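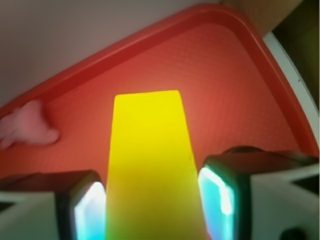 # The Kitchen at Number 105

Ilham Abou Zeid had been meaning to paint her mother's kitchen ever since February, when the pipe went and left a brown stain over the cooker the shape of a sleeping dog, but there had been the pipe to pay for first, and then a summer of cousins, and you can't very well paint a kitchen with a cousin in it. So it was autumn before she took the bus down to Berrada's and stood in front of the paint with her bag held in both hands, feeling as she used to feel outside the headmistress's door.

Her mother's kitchen had always been green. It had been green when they moved in and green when the old lady lay upstairs asking who had left the radio on. Ilham had come for green. She had even brought a flake of it, wrapped in a bus ticket, so that the boy at the counter could match it.

"That's gone off a bit," he said, turning it over on his palm. "Do you want it how it is now, or how it was?"

She had no answer to that, none at all, and there was a man behind her with a roll of lino on his shoulder, so she said she would come back, and went out and missed her bus by the length of a lamp post.

Nouhaila Morsy was on the bench with her shopping. They had lived on the same street for most of their lives and had not spoken since the business with the hedge, which was a long time ago now and had been more the husbands' quarrel than theirs, though they had both kept it up very faithfully after the husbands were gone. There was only the one bench. Ilham sat at the far end of it.

"It's the 221 you want," said Nouhaila after a while, to the road. "They've stopped the other one going up our way in the afternoons."

"Have they?"

"There was a notice."

A lorry went past, and then a girl on a bicycle with a loaf under her arm, and Nouhaila moved her shopping on to her lap, so that there was suddenly a good deal more bench than there had been.

"I was sorry about your mother," she said. "I should have come. I got as far as the gate, you know. I had a dish with me."

"What was in it?"

"Lentils."

"She'd have liked lentils," said Ilham, and found to her annoyance that her eyes had gone. She got out the bus ticket to have something to do with her hands, and the flake of paint fell on the pavement, and Nouhaila bent down with a grunt and picked it up on the end of one finger.

"That's never your kitchen!"

"It is."

"She hated that green. She told me so every week over the hedge, before the hedge - she said it was like living inside a pea. She wanted yellow. She had her heart set on yellow, a proper loud one, and your father said it would be like eating breakfast in a lamp."

Ilham looked at her for so long that the 221 had pulled in and opened its doors before either of them stood up.

"Wait there," she told the driver, who did not wait, and the two of them watched him go up the hill without them, and then they went back across to Berrada's, Nouhaila carrying all the shopping and talking the whole way.
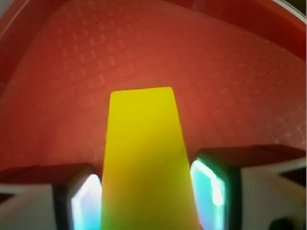 *Yellow, and a proper loud one.*

It took them 5 days, with a sheet over the cooker and the radio on. They argued about the skirting board, and about whose turn it was on the ladder, and once, quite happily, about the hedge. The dog over the cooker needed three coats and could still be made out on dull mornings if you knew where it slept. Nouhaila brought lentils on the last evening, in the same dish, and they ate them standing up in the doorway with the light on, as the chairs were all out in the hall.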